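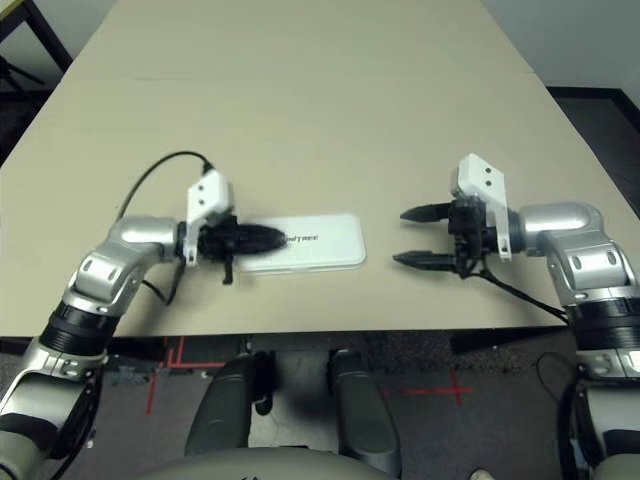

Garras novas, cabos velhos

Quem passou pela bancada do fundo em setembro deu com o nosso robô de dois braços debruçado sobre uma mesa bege e uma caixa branca, com a concentração de quem procura a letra miúda de um contrato. Era a comparação de garras que prometemos na edição anterior, e na anterior a essa. Chegou com atraso, como tudo o que depende de parafusos de um tamanho que o fornecedor jura ter enviado.

Puseram-se frente a frente duas afinações da mesma garra de dedos pretos, montada no suporte branco da Diddale. Na esquerda ficou o controlador Trivimham, que já usávamos. Na direita, o Leinonen, que custa mais e traz um manual mais fino. A tarefa era modesta: uma caixa branca de cantos arredondados pousada na mesa, uma mão que a segura por uma ponta, outra que a recebe. Qualquer criança de quatro anos faz isto enquanto pede um iogurte.

O que se mediu

Fizemos 53 passagens com cada controlador, sempre com a mesma caixa e sempre a começar pela esquerda. Deviam ter sido 50, mas perdemos a conta na primeira série e depois foi preciso igualar a segunda, por uma questão de honra. Contou como falha tudo o que obrigasse alguém a levantar-se da cadeira: caixa no chão, caixa empurrada para fora do alcance, garra parada a meio do caminho com ar pensativo.

O Trivimham falhou seis vezes. Quase todas da mesma maneira, com o dedo a subir para cima da caixa em vez de lhe entrar pelo lado, e a ficar ali pousado como quem guarda lugar no cinema. O Leinonen falhou menos, mas com mais imaginação. Numa das passagens fechou a garra com grande precisão a dois dedos da caixa, abriu-a, voltou a fechá-la no mesmo sítio e deu a tarefa por concluída. No registo aparece como sucesso. Deixámos ficar, com um asterisco.

Em velocidade não há grande história. O Leinonen reage mais depressa ao contacto e nota-se no som, que passa de um estalo a uma espécie de suspiro. Para peças rígidas tanto faz. Para embalagens de cartão fino, que é o que o pessoal da Dadness nos pede há meses, a diferença conta: as amassadelas desapareceram quase por completo e a reserva de caixas vai chegar ao fim do ano.

Os cabos, outra vez

O capítulo dos cabos continua aberto. O da garra esquerda sobe em arco e entra no suporte por cima, o que é elegante até o pulso rodar. O da direita vem deitado pela mesa e, quando o braço recua, arrasta-se atrás dele feito trela. Experimentámos prender ambos com abraçadeiras, fita e, a certa altura, esperança. A fita durou uma tarde. As abraçadeiras aguentam, mas limitam a rotação, e o braço protesta com um código de erro que o manual traduz por «estado inesperado».

A Diddale diz ter um suporte com passagem interior para o cabo. Pedimos dois. Até chegarem, antes de cada série roda-se o pulso à mão até ao fim do curso e vê-se onde é que o cabo puxa. Demora um minuto e poupa conectores, que já vão sendo um consumível.

E as câmaras?

Ficou tudo na mesma. A vista de cima chega bem para encontrar a caixa, mas perde-a quando o dedo lhe passa por cima, precisamente no momento em que dava jeito. Queremos experimentar uma câmara pequena no pulso, desde que alguém resolva primeiro por onde passa mais um cabo. Ver capítulo anterior.

Próximos passos

O Leinonen fica montado na direita e o Trivimham na esquerda, arranjo provisório que, conhecendo a casa, se reformará connosco. A série seguinte será com sacos moles, e contamos chegar às 1100 passagens antes de mudar seja o que for nos dedos. Quem precisar da bancada deve marcar na folha junto à porta, a lápis. A caneta do mês passado deu origem a uma disputa territorial que ainda não está resolvida.

Os registos das duas séries estão na pasta partilhada, em «garras_final_2». O «garras_final» é anterior e não deve ser aberto.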